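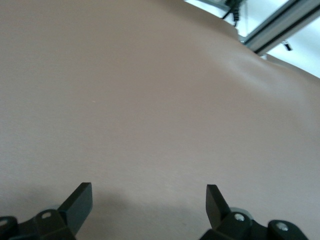

Matte surface with its raised ridge, and one white speck.

Kerslake Costume Store: display figures project
Progress report to the Arnard Fund
July 29, 2018

Where we have got to

The grant was for getting our display figures into a state where clothes could be put on them without apology. There are 27 in the project and 26 are now sanded, filled and coated. The remaining one is discussed under Difficulties, a section it has very nearly to itself.

As you may remember from the application, the old figures had been painted in gloss by somebody with a great deal of gloss. Under the gallery lights they shone through anything thinner than tweed, and the muslin dresses in the Kalidau gift looked as if they were being worn by bathroom fittings. We asked for a matte coat with a very slight grain, enough to stop a silk lining sliding off the shoulder, and not so much that it would catch a thread. The photograph at the head of this report gives a fair idea of the texture we were after: fine, even, and soft in the highlights.

It also shows a small white speck. Specks have become a topic here. Ours have so far been lint, filler dust and, in one case, a grain of rice from a lunch that should not have been in the workroom. The rule is now to try a dry brush first, then a barely damp cloth, and to leave sandpaper in the drawer until both have failed. Any speck that survives goes on the snag list with a note of which figure and which side.

The shoulders

Most of the hard work has been across the upper back. A fitted bodice needs something to sit against, and several of the figures had been filled and rubbed down so often that their backs had gone as flat as an ironing board. We rebuilt the raised part over the shoulder blades with filler in thin layers and sanded the dip below it by hand. It is slow. Put on too much and the figure looks permanently offended, too little and the centre seam sags.

We checked each back with a calico toile before coating, which added a fortnight to the timetable and was worth it. The toiles will be kept, labelled, and used by whoever next has to dress these figures in a hurry.

Difficulties

The coating came from Pellico, and the first delivery was the wrong sheen. The label said matte. The figure we tested it on said otherwise, and it has had to be stripped back to the body, which is why it is not among the finished ones. The replacement tins were correct and Pellico collected the others at their own cost, after some correspondence. The stripped figure has since developed a hairline crack at the waist -- not serious, but it wants pinning before it is coated again.

Drying took longer than planned. The tin promises a quick second coat, presumably in a climate unlike that of our basement. In the end we allowed roughly 60 hours between coats and stopped prodding.

Money

We are within budget on materials and slightly over on abrasives and dust masks. We should like to move the small sum left under transport to cover this, as the figures have not been anywhere. The itemised sheet is attached separately, with receipts. One receipt is for biscuits and has been struck out.

What is left to do

Two things, and both are in hand. The last figure needs its pin and its two coats. All of them then need new cotton covers, cut long enough to reach the base this time; the old ones stopped at the hip and gave the store a rather unfortunate look when visitors came through.

The Kalidau dresses will be fitted once the covers are done. We would suggest that the Arnard Fund's visit waits until then. A room full of bare figures facing the door is of limited interest, and the chairs are currently being used to hold up the drying racks.

Please let us know whether the transfer between budget lines can be agreed by letter or needs the form. We have the form, but it appears to be missing its second page.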